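報道関係各位

Flollance、商店街の「にぎわい回復」発表を検証した報告書を公開
「57%増」の内訳を確認、売上や出店との結びつきは資料から読み取れず

商業統計の検証を手がける株式会社Flollance(フロランス)は、街区活性度スコア「Droto」を用いて発表されたNaltgate地区のにぎわい回復について、公開資料と現地での聞き取りをもとに検証した報告書をまとめ、8月から自社サイトで公開します。閲覧は無料で、登録も必要ありません。

Drotoは、株式会社Benavidesが自治体や商店街組織に向けて提供しているスコアサービスです。Benavidesは今春、Naltgate地区の歩行者通行量が前年同期に比べて57%増えたとして、同地区で続けられてきた歩行空間の改修と催事の効果を強調する発表を行いました。発表はいくつかの業界媒体に取り上げられ、他地域の計画書にも引用が見られるようになっています。

当社が確認したところ、この57%という値は地区全体の通行量を示すものではありませんでした。対象は地区内の6つの通りに限られ、比較の期間には大型の催事が開かれた日が含まれています。数字そのものに計算の誤りは見つかっていません。ただし、そこから「地区がにぎわいを取り戻した」という結論を引き出すには、資料が足りないというのが報告書の立場です。

■ 検証に至った経緯

当社には昨年から、商店街の活性度を示す各種スコアの読み方について相談が寄せられていました。相談の多くは自治体の産業振興担当部署からのもので、補助事業の成果をどの指標で示せばよいか、議会で説明を求められたときに何を根拠とすべきか、という内容です。

なかでもDrotoは導入のしやすさから名前が挙がることが多く、Naltgate地区の発表以後は「あの地区と同じくらいの伸びを目標にしたい」という声が目立つようになりました。目標に掲げる前に、その伸びが何を測ったものかを知っておく必要があります。当社はBenavidesからも、同地区の事業に関わる団体からも資金提供を受けておらず、今回の調査費用はすべて自社で負担しました。

なお、報告書の公開に先立ち、Benavidesには草稿を送付し、事実関係の確認を依頼しています。通りの選定理由と催事日の扱いについて回答があり、その全文を巻末に収めました。スコアの計算式については、営業上の理由から開示できないとのことでした。

■ 確認したこと(1) どの通りを測ったのか

発表資料の本文には「Naltgate地区の通行量」とあります。測定地点の一覧は別添の技術資料に載っており、本文からは参照されていません。一覧にあるのは6つの通りで、いずれも駅の改札口から交差点をひとつかふたつ越えた範囲に収まっています。

地区の西側、かつて衣料品の卸が集まっていた一帯には測定地点がありません。南側の坂の上も同様です。Benavidesの回答によれば、機器の設置に協力が得られた場所を優先した結果であり、意図して外したわけではないといいます。当社もこの説明を疑う材料を持っていません。しかし、協力を得やすい場所とは、多くの場合、すでに店が開いていて、電源があり、連絡のつく相手がいる場所です。そうした場所で人通りが増えたという結果を、地区全体に広げて語ることはできません。

通りごとの内訳を見ると、伸びには大きな偏りがあります。駅前広場に面した通りが全体を引き上げており、残りのなかには前年をわずかに下回ったところもありました。発表資料のグラフは合計値のみを示していて、この偏りは表れていません。

■ 確認したこと(2) どの期間と比べたのか

比較の基準となった前年の同じ時期には、駅前広場で舗装の張り替え工事が行われていました。歩行者は仮囲いを避けて裏手の通路へ迂回しており、その通路は測定地点に入っていません。つまり、基準となる側の数字が低く出やすい条件にありました。

さらに、当年側には食の催しと音楽の催しが重なった週末が含まれています。催事の集客力を示したいのであれば、含めること自体に問題はありません。けれども発表資料は、歩行空間の改修による「日常的なにぎわいの定着」を伝える文脈でこの数字を使っています。日常を論じるなら、催事日を除いた値を併記するのが普通の手続きだろうと考えます。

当社は、催事日を除いた日別データの提供をBenavidesに依頼しましたが、自治体との契約により第三者への提供はできないという回答でした。自治体側にも同じ依頼をしており、現時点では回答を待っている段階です。したがって報告書では、催事日を除いた場合の伸び率を推計していません。推計の材料がないところに数字を置けば、こちらも同じことをする羽目になります。

■ 確認したこと(3) 店の側では何が起きていたのか

当社の調査員は、地区内で営業する40の事業者に聞き取りを行いました。業種は飲食、日用品、理美容、修理業などで、測定地点のある通りとない通りの両方を含みます。選び方は無作為抽出ではなく、訪問して応じていただけた事業者です。このため結果を割合で示すことは避け、どのような話が聞かれたかを記すにとどめました。

駅前広場に近い飲食店からは、昼の客が増えたという話が複数ありました。一方で、催事の日はかえって常連が来なくなる、持ち帰り用の容器代がかさむ、という声も同じ通りで聞かれました。理美容の店では、通行量の変化を実感していないという答えが目立ちます。予約で動く業種ですから、店の前を何人が通ろうと、その日の席の数は変わりません。

修理業の事業者のひとつは、歩道が広がったことで荷の積み下ろしがしにくくなったと話しました。別の事業者は、歩きやすくなって高齢の客が来やすくなったと評価しています。改修の評価は業種と立地によって分かれており、ひとつのスコアにまとめると、この違いは消えてしまいます。

あわせて、家賃についても尋ねました。駅前広場に面した区画では更新時の値上げを打診されたという事業者があり、その際に貸主側が示した資料のなかにDrotoのスコアが含まれていたといいます。当社はその資料の現物を確認できていないため、報告書では聞き取りによる情報であることを明記しています。仮にこうした使われ方が広がっているとすれば、スコアの精度は行政の説明資料だけの問題ではなくなります。

■ 確認したこと(4) 来街者アンケートの扱い

発表では、来街者アンケートで「街に活気が出たと感じる」との回答が大勢を占めたことも紹介されています。回答数は600を超えており、この種の調査としては少なくありません。

問題は回答の集め方です。アンケートは催事会場の受付で配布され、回答者には会場で使える飲食券が渡されていました。催しを楽しみに来た人に、催しの会場で、活気があるかを尋ねた形になります。来なかった人、以前は来ていたが来なくなった人の見方は、どれほど回答数を増やしても入ってきません。

設問の文言にも注文があります。「改修によって街に活気が出たと感じますか」という聞き方は、改修と活気を結びつけたうえで同意を求めるものです。選択肢も「とても感じる」「感じる」「やや感じる」と肯定側に厚く、否定側はひとつしかありません。当社であればこの設問は差し戻します。

■ 「空き店舗が減った」という説明について

Benavidesの発表とは別に、同地区の事業に関する説明資料では「空き店舗の減少」が成果として挙げられています。この点についても報告書で一章を割きました。

空き店舗の数え方には統一された決まりがありません。Naltgate地区の資料では、外観から見て営業の様子がなく、かつ貸主が賃貸の意向を示している区画を空き店舗としています。この定義に従うと、貸主が募集をやめた区画は空き店舗から外れます。新しい店が入らなくても、募集の看板を下ろすだけで空き店舗は減るわけです。

倉庫として使われている区画、住居に転用された区画、夜だけ営業する店の扱いも、年度によって揺れていました。ある年度の地図では空き店舗とされ、翌年度には「その他」に移された区画が見つかっています。現地を見ても、用途が変わった様子は外からは判断できませんでした。昼にシャッターが下りているという事実ひとつから、空いているのか、休みなのか、夕方に開くのかは分かりません。調査をするのが平日の昼に限られていれば、なおさらです。
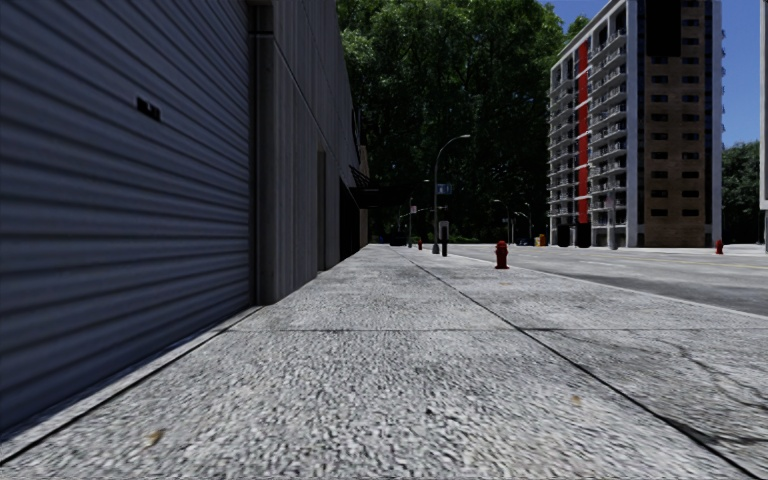
シャッターの下りた建物沿いに延びる歩道(CG)

当社では、空き店舗数を成果指標に用いる場合、少なくとも区画ごとの台帳を作り、前年からの変化の理由を書き添えることを勧めています。新規の出店、募集の取り下げ、用途の転用、建物の取り壊しは、それぞれまったく別の出来事です。合計だけが残る表では、後から検証する手がかりがありません。

■ 報告書の見解

当社は、Naltgate地区の改修事業に効果がなかったと主張するものではありません。歩きやすくなったという声は聞き取りでも複数得られており、駅前の人通りが増えたこと自体はありうる話です。分からないのは、増えた分のうちどれだけが改修によるものか、それが催事のない日にも続いているか、店の経営にどう響いているかという点です。いずれも現在公開されている資料では答えが出ません。

それにもかかわらず、57%という値は前提条件から切り離され、他地域の計画書に転記されています。当社が確認した計画書のなかには、出典としてBenavidesの発表ではなく、それを紹介した記事だけを挙げているものがありました。測定地点の一覧にも、比較期間の注記にもたどり着けない引用です。計画を作る側の事情は理解しますが、目標値の根拠としては弱いと言わざるをえません。

スコアを販売する会社が、自社のスコアを使って顧客の事業の成功を発表する。この構図にも注意が必要です。発表は製品の宣伝を兼ねており、伸びの小さかった地区の事例が同じ熱心さで公表されることは期待できません。Drotoを導入した地区のうち、どれだけの地区でスコアが下がったのか。当社はこの点もBenavidesに尋ねましたが、個別の顧客に関わるため答えられないとの回答でした。

■ 自治体・商店街組織の担当者へ

報告書の末尾には、活性度スコアの導入や引用を検討する際の確認項目を載せました。主なものは次のとおりです。

・測定地点の地図が公開されているか。地区のどこが測られていないか。
・比較した期間に、工事、催事、天候の極端な日が含まれていないか。
・合計だけでなく、地点ごとの値を見られるか。
・スコアの計算に使われている項目と重みが説明されているか。説明できない場合、議会や住民から問われたときに誰が答えるのか。
・契約終了後も、蓄積したデータを自治体側で保持し、第三者に提供できるか。
・売上、営業継続、家賃など、通行量以外の資料と突き合わせる予定があるか。

とくにデータの帰属については、契約前の確認を強くお勧めします。今回の検証で最も時間を要したのは分析の作業ではなく、日別データを誰が出せるのかを問い合わせて回る作業でした。税を使って集めた通行量の記録が、当の地区の住民にも見られない状態は、スコアの良し悪し以前の問題と考えます。

■ 報告書の限界

当社の調査にも制約があります。聞き取りに応じていただいた事業者は、日中に店を開けている方に偏っています。廃業した事業者や地区外へ移った事業者には、連絡先が分からず話を聞けていません。また、調査員が現地に入ったのは夏の期間に限られ、冬の人出は見ていません。

通行量の独自計測も行っていません。短期間の計測で年間の傾向に反論すれば、批判の対象と同じ弱点を抱えることになるためです。報告書を引用される際は、本稿の見出しだけを用いず、該当する章と注記をあわせてご確認くださいますようお願いします。反論や訂正の申し入れがあった場合は、内容を確認のうえ、経過を含めて公開ページに掲載します。

■ 今後の予定

自治体から日別データの提供を受けられた場合には、催事日と工事期間を除いた再集計を行い、結果の方向にかかわらず追補として公開します。Benavidesの発表を裏づける結果になったときも、同じページに同じ体裁で掲載します。

報告書の内容に関する説明会を、毎週火曜日にオンラインで開催します。対象は自治体職員、商店街組織の関係者、報道関係者です。参加費は無料で、申し込みは自社サイトの専用フォームから受け付けます。Benavidesにも参加を呼びかけており、出席の可否について返答を待っています。

■ 報告書の概要

名称:街区活性度スコアの読み方 Naltgate地区の発表をめぐる検証
発行:株式会社Flollance
公開:8月、自社サイトにて
形式:PDF(本文、聞き取り記録の要約、Benavidesからの回答全文、確認項目一覧)
価格:無料
転載:出典を明記のうえ可。図表の改変を伴う転載は事前にご相談ください。

■ 株式会社Flollanceについて

商業、観光、まちづくりの分野で公表される統計や指標を第三者の立場から検証し、報告書の発行と研修を行う会社です。検証対象となる事業者およびその顧客からの業務受託は、検証期間中およびその前後には行わない方針をとっています。主な収入は、自治体向けの研修と調査設計の助言によるものです。

■ 本件に関するお問い合わせ

株式会社Flollance 広報担当
お問い合わせは自社サイトの報道関係者用フォームよりお願いいたします。取材のご依頼には、原則として翌営業日までに返信します。聞き取りにご協力いただいた事業者の店名や連絡先についてのお問い合わせには、お答えできません。

※DrotoはBenavidesが提供するサービスの名称です。
※本リリースに記載の内容は発表時点のものです。追補や訂正は報告書の公開ページに掲載します。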